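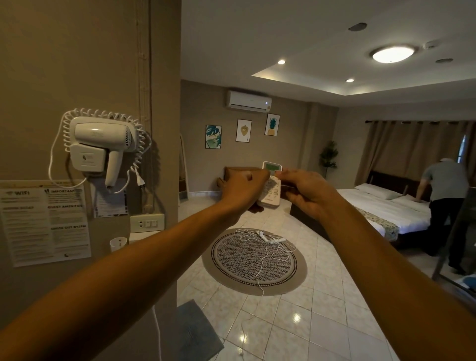

Fig. 1. AC remote in both hands, guest info sheet and switches on the pillar at left, AC unit high on the far wall.

Short-Stay Housekeeping and Room Setup
Session notes, week 9 — Room controls, info sheets, cables
Instructor: Roy Kershaw. Notes typed up by Wing-sze Yip.

Bring these Tuesday. The workbook pages for this session are still at the printer so this is what you have for now.

Where we are

Last session was beds and linen. Now everything in the unit a guest touches that isn't a bed. Most messages a host gets on the first night are about four things: wifi, hot water, the AC, how to check out. Three of them can be answered by paper on a wall. The AC is the one people get wrong, so we start there.

1. The AC remote

Check it by hand every turnover. Don't just look at it sitting there.
- Pick up, look at the screen. Blank or faint = new batteries, both of them, same type. Never one old one new.
- Point at the wall unit, switch on, wait for the beep or for the louver to move. Different units answer differently.
- Set to cool, middle fan speed, the temperature on your unit card. Then off.
- Timer cleared! Last guest's timer is the most common "AC turned itself off at 2 am" complaint.
- Wipe front and back. Cloth damp, not wet. Spray goes on the cloth, never the buttons.
- Back to its home spot. Every unit has one, written on the card.

Split units: indoor part is up high, so stand where you have a clear line to it. Small apartments sometimes have a pillar or wardrobe in the way. If the remote only works from one corner of the room, write that down and tell the host. Guests won't guess it.

Filter is not a turnover job. Goes on the monthly sheet (see Wen-hsiung Kao's handout from week 6).

2. The info sheet

Look at Fig. 1 again. Headings on that sheet: WIFI, IMPORTANT, GUEST AMENITIES, CHECK OUT @12PM. Good order to copy. Wifi first, it's what people look for with their bags still on their shoulder. Checkout time is in the heading itself so you get it without reading the small lines.

For your own sheet:
- one page, laminated
- eye level, close to the switches or the door
- big headings, short lines under them
- wifi name and password exactly as typed, capitals included
- a second notice is OK if it's small and on one subject. Three or more and people stop reading all of them

Tape: check corners. Lifting corner = replace the tape, don't press it back down and hope. Wipe the laminate, it collects fingerprints right where the password is.

Class exercise from the Grakholm flat: Chi-keung Mak's group cut their sheet from 80 lines down to 10 under each heading. Still long imo but much better then the first one.

3. Wall-mounted hair dryer

- Holder firm on the wall, no wobble
- Coiled cord: let it hang, untwist it, seat the dryer back in the holder
- Lint off the back grille with a dry brush
- Look at the plug and the whole length of the power cord. Any crack or brown mark, tag it and report. Do not tape it.
- Leave it unplugged or plugged in per unit card. Hosts differ.
- Switch plates nearby get wiped at the same time, dry cloth

4. Cables

Charging cords wander. They end up on rugs, behind sofas, in the bedding.
- Gather all loose cables first, before floors. Vacuum + cable = ruined cable.
- Test each one with your own phone, quick
- Coil loose, one tie per cable, into the cable box or drawer
- Left behind by a guest? Not the host's = bag, label with unit and checkout day, Lost and Found
- Nothing across a walking path. Shiny tile floors especially, people go in socks

Rugs: shake, flat, centered. Lift the edge and check underneath for small connectors and adapters.

5. Order of work

Cables, dryer, switches, remote, sheet, rug, floor. Floor is always last. Yen-ting Yip does the remote first so the room cools while she works, and that's fine too, as long as it's off and reset when you leave.

For next time

Write an info sheet for the practice unit (Ustora, ground floor). One page. Swap with a partner and have them find the wifi password and checkout time while you time it. More than 10 seconds, rewrite.

Also read the supplies list for the bathroom sesion. Cloths are in the hall cupboard, take 2 each and bring them back washed.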